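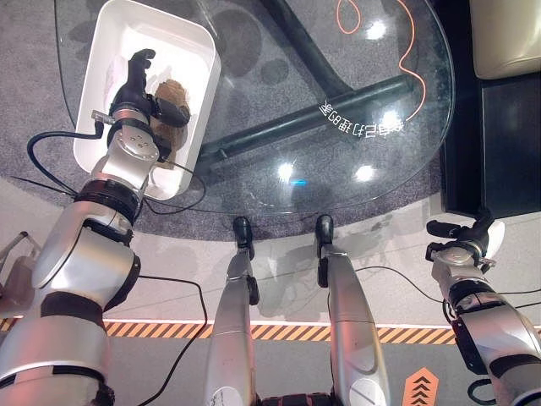
Home and Furniture > Tables > Glass tops

Moving rings and haze under a shallow tray on a glass table

Posted by Mared Penry

I have a glass coffee table with a transparent top on a black metal base. It stands on a round gray carpet. We keep a shallow white plastic tray with rounded corners near one edge, mostly for bread and other snacks, and it gets dragged rather than lifted. The area where it sits has developed a dull haze with a few fine arcs in it. Glass cleaner removes the haze for a day or so and then it comes back.

The top also has a line of white Chinese characters printed on it. I don't want to lift the print, so I have kept anything abrasive away from it. Two things I need to know: is the haze scratching or residue, and what can be used close to the lettering?

Rhodri Gittins

Drag a fingernail across one of the arcs. If the nail catches, it's a scratch and cleaning won't change it. If it doesn't catch, it's residue. Haze that clears and returns is residue, either from the tray or from the cleaner.

Method for the plain glass:

Lift the tray off and wash its underside separately. Crumbs and grit stuck there are what mark the glass.
Wipe the area with warm water and a drop of dish soap, using a clean microfibre cloth.
Wipe again with plain water and dry at once.
If the haze is still there, use equal parts white vinegar and water, leave it for 5 minutes, then rinse and dry.

Stick felt or silicone pads under the corners of the tray. Mine are 8 mm across and have held for two years. Check them every few months, as grit gets into felt.

For the lettering, find out which face it is on. Look along the glass at a low angle and feel both sides. If it is on the underside, you can clean the top face normally. If it is on the upper face, damp cloth only. No vinegar, no alcohol, no razor blade.

Cledwyn Gethin

Just use a placemat.

Hefin Rosser

Agree with Rhodri on the soap. I would skip the vinegar, as a plain rinse did the job on mine. Don't be tempted by cerium oxide for the arcs unless you have done it before. It takes hours by hand and can leave a distorted patch that shows up worse than the scratch under ceiling lights. Keep it well clear of the print in any case.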